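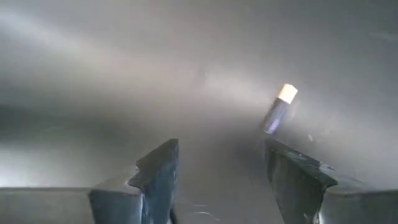

My second pair of fingers for the gripper is now on the arm, and I want to write down what I learned before I forget it. The first pair was flat and simple, like two rulers, and it was good only for boxes. The new ones have slanted faces and become narrow toward the top, so that they can reach between things that stand close together. I left them dark gray. They already have some wear, and you can see the pale specks and scratches on the top face of the right one, where the tip is flat and more like a block. The small cylinder with the very bright cap, near that tip, is the kind of object I care about most. It is small, it is dark below and shiny, and it is not easy to pick up.

I build this arm in my apartment in the evenings, and on some weekends in the shared workshop on the other side of the river. In my notes the arm is called Jultau. The name has no meaning, my nephew typed it on my keyboard when he was two and I kept it. The work began in December with a box of used motors and one bad drawing. I am not an engineer by education. I repair office printers for my living, so motors and belts are familiar to me, but the software I had to learn from zero.

The fingers took more time than I planned. I drew them in the evenings and printed them in the workshop, and the first three versions went to the bin. In version one the mounting holes were too close to the edge and the plastic opened when I tightened the screws. In version two I moved the holes, but I forgot that the head of the screw also needs a place. Version three was correct on the table and wrong on the arm, because the two fingers touched at the base before they touched at the tips. With a big object this makes no difference. With a small one it means the gripper closes completely and holds only air.

Darius Siliņa, who has the bench next to mine, looked at it for one minute and said I should take material away from the inner side and not add more to the tips. I had been adding to the tips for two weeks. He was right, and I was a little ashamed, but I bought him a coffee and we are friends.

The other trouble was the closing force. My motor driver accepts a number for the current limit, and I had set it to 935 from the time of the boxes. With this value the gripper pressed so strongly that a round thing jumped out sideways and I had to look for it under the shelf. I went down to 345, and then it was too soft and the object turned slowly in the fingers when the arm moved. Now I use 742 for boxes and something between for small parts, which I change by hand in the settings file. It should be automatic. I know this, and it is on the list.

A camera at the wrist is also new in this version. Before, I had only one camera on a stand, looking from the side, and it could not see the last part of the movement, when the hand covers the object. From the wrist I see both fingertips all the time. The background is often soft and gray in these pictures, and strong light makes white stripes in it, so for now I do not ask the software to understand the background at all. I look for the tips first and then for what is close to them. The bright parts are a problem - a white cap under my lamp becomes almost a lamp itself, and the program thinks it is bigger than it is. I ordered a sheet of diffuser film and will try it over the lamp before I touch the code again.

For those who asked about the cable: I changed it. The old one was stiff and pulled the wrist a little to one side each time it turned. The new one is thinner and goes along the back of the forearm in a piece of soft tube. I fixed it in two places only, so it can still slide. If you do the same, leave a bigger loop at the elbow than you think is necessary - mine was too short and I had to solder the connector twice.

The next thing I want is a rubber surface on the inner faces. I have a small piece of silicone sheet, and Darius says to glue it and not to use screws. I would like to be able to replace it, so I am still thinking about a shallow pocket with a small lip. The drawing is half finished. When the pocket is printed I will put the files here, together with the settings for the small parts.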